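3.2 Sample and survey area

Household water use was surveyed in two towns, Lasport and Besthorpe. Of 3,397 addresses contacted, 2,288 returned a usable form. Meter readings were matched to forms by street address, and records with a gap longer than 79 days were dropped.

Figure 3. Light wooden work surface, low oblique view. 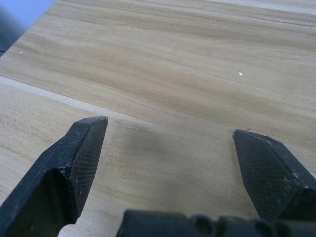
3.3 Estimation

Daily use was regressed on household size, lot area and the age of the meter. Standard errors are clustered by street.

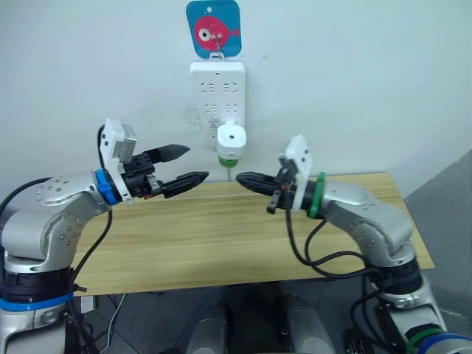

Lot area was taken from the county file dated 5/27/18. Nine streets in Besthorpe changed supplier in March and enter the model with a separate intercept. Leak-adjusted bills were left as issued. 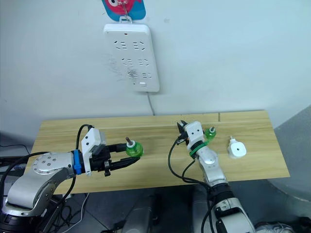
Dropping the nine streets leaves the sign of the lot-area term unchanged but widens its interval. The Karimi correction for rounded readings was applied to Lasport only, where Illusa meters report whole units.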